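The house on Vuscombe Street had been for sale since November, and by the time the lilacs were budding Iara Urrutia had shown it so often that she could do the whole tour with her eyes shut, including the step down into the pantry that everybody else tripped on. She had stopped warning people about the step until they were nearly on it. It seemed to wake them up a little.

She was fond of the place, which was a bad thing to be in her line of work. You were supposed to be fond of the commission. But the kitchen got the morning sun, and the banister had been rubbed smooth by so many hands that it felt like holding somebody's arm, and there was a closet under the stairs where a child had once written the names of what must have been a whole parade of cats, each one a little higher up the wall than the last. Iara always left the closet door open an inch or two, hoping a buyer would look in. Mostly they looked at the water heater.

The owner was Graciela Aravena, and Graciela was the difficulty. She was willing to sell, she said so every time Iara called, and she had signed everything Iara put in front of her with a fine old-fashioned signature that took up two lines. It was only that no buyer had yet been quite right. The young couple with the twins had been too loud on the stairs. The dentist had asked whether the pear tree could come out. A very nice man from the Kelau side of the river had offered the full price, cash, and Graciela had slept on it and called back at six in the morning to say that he had walked through the dining room without once looking up at the ceiling, and what kind of a person did that?

"A person with cash," Iara had said, in her bathrobe, with one eye open.

"Well," said Graciela, "he can take it somewhere else."

So the sign stayed in the yard and the grass grew up around the post, and at the Insaurralde office, where there was a board on the wall with all the listings on it, people began to make small jokes. Iara's card had been up there so long that the sun had bleached it from blue to a sort of dishwater color. Somebody drew a birthday cake on it. She suspected the new fellow, the one who wore a vest, but she let it go and even added a candle herself, so as to show there were no hard feelings.

Then, on a wet afternoon when she had already taken off her good shoes, the phone rang, and it was a woman asking if she could see the house right now, please, as she was parked in front of it.

Iara put her shoes back on and drove over. The woman was standing under the pear tree with no umbrella, looking at the roof. She was somewhere past fifty, in a raincoat that had been a good one once, and she didn't give her name until they were in the front hall, and then only the last part of it, Garnex, the way you might give it to a soldier. She shook her head when Iara offered the sheet with the square footage.

"I'd rather just walk," she said.

They walked. Iara, who had a speech for every room, found that she was leaving most of it out. The woman didn't open the kitchen drawers or run the taps. She put her palm flat against the dining room wall and kept it there for a while, and then (Iara noticed this with a little jump of the heart) she tipped back her head and looked at the ceiling for so long that Iara looked up too, and saw, for the first time after all those showings, that the plaster flowers around the light were not all the same. One of them had an extra petal.

"My father was up on a ladder doing those when the lady of the house went into labor," the woman said. "He always told us he lost track."
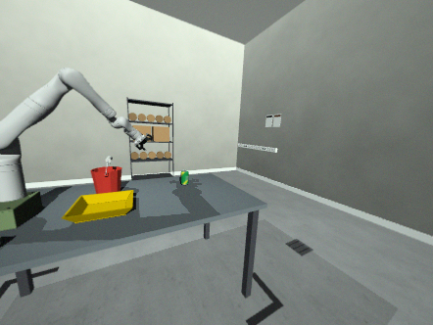
Graciela, when she was told this over the telephone, made no sound at all for a moment and then wished to know whether the woman was still there, and if so why on earth Iara was wasting time on the phone, and had anybody offered the poor soul a towel. She had been that baby, she said. She had heard about the plasterer every birthday of her life. He had climbed down and run for the doctor in his socks, leaving white footprints all the way to the corner, and her mother would never have the flower fixed, though he came back twice and begged to do it over.

"She's in the closet now," Iara whispered. "She's reading the cats."

"What does she think of them?"

Iara leaned around the newel post to see. The woman had gotten down on her knees in the raincoat and was following the names up the wall with one finger.

"I believe she likes them," she said.

There was a sigh on the line, and then the rattle of a cup going back into its saucer. Graciela said that she would be over in twenty minutes, and that it would take her that long only on account of her hip, and that Iara was not under any circumstances to discuss the price until she got there.

Now, an agent is paid to keep owners and buyers out of the same room. It was the first thing they had taught Iara, and she had passed it along to the fellow in the vest not two weeks earlier, with a certain amount of finger-wagging. Owners talk about the damp. Buyers make a remark about the wallpaper. She had once seen a perfectly good sale fall to pieces over a birdbath. But she looked at the woman on her knees in the closet, and she thought of the cake on the faded card, and she went and filled the kettle.

Graciela came in by the back door, stepped over the pantry step without looking, and took in the visitor from her wet hair down to her wet shoes.

"You have his chin," she said. "There was a snapshot. He's holding me like a sack of flour."

"I've got the same one," the woman said. "It's on my refrigerator."

After that Iara might as well have been one of the coats on the hooks. She poured the tea and they thanked her without turning their heads. They went up the stairs, slowly, for the hip, and down again, and Graciela told about the damp in the north bedroom, all of it, going back years, and the other woman said she liked a room that smelled a little of rain. They went over the furnace. They went over the neighbor with the trumpet. At some point they went out to stand beneath the pear tree, the two of them under the one umbrella, and Iara watched from the kitchen window with her chin in her hand, trying to guess from the backs of their heads what was being said about money.

It was nearly dark when they came in. The woman couldn't meet the price, it seemed. She could come close if she sold her car, and a little closer if her brother paid back what he owed her, but he was not a man to hang your hat on. She said all this plainly, standing on the mat and dripping. She had only meant to look at the ceiling, she said. She had been driving by it for years, and this was the first time there had been a sign.

Iara opened her mouth to say something about financing. She had a very good man for financing.

"I'd want to keep the pears," Graciela said.

They both looked at her.

"The fruit. Not all of it. A basket, when they come in. And I'd want to be let in on my birthday, to look at that flower, for as long as I can manage the front steps. You'd put that in writing, Iara, and then you'd take off whatever a basket of pears is worth."

"A basket of pears," said Iara, who was already doing sums on the back of the square footage sheet and not enjoying them, "is worth about what a basket of pears is worth, Graciela."

"You haven't tasted them," said Graciela.

So it went into the contract, on a page by itself, and the lawyer sent it back with a question mark, and Iara sent it back to him without one. Her commission came out a good deal smaller than she had told her sister it would be. She took the card down from the board herself, cake and candle and all, and it left a square on the cork that was darker than the rest.

The pears were late that year. When they did come, there was a paper bag on her desk one morning with the top folded over twice, and the fellow in the vest wanted to know if they were for everybody. She gave him one. The rest she took home.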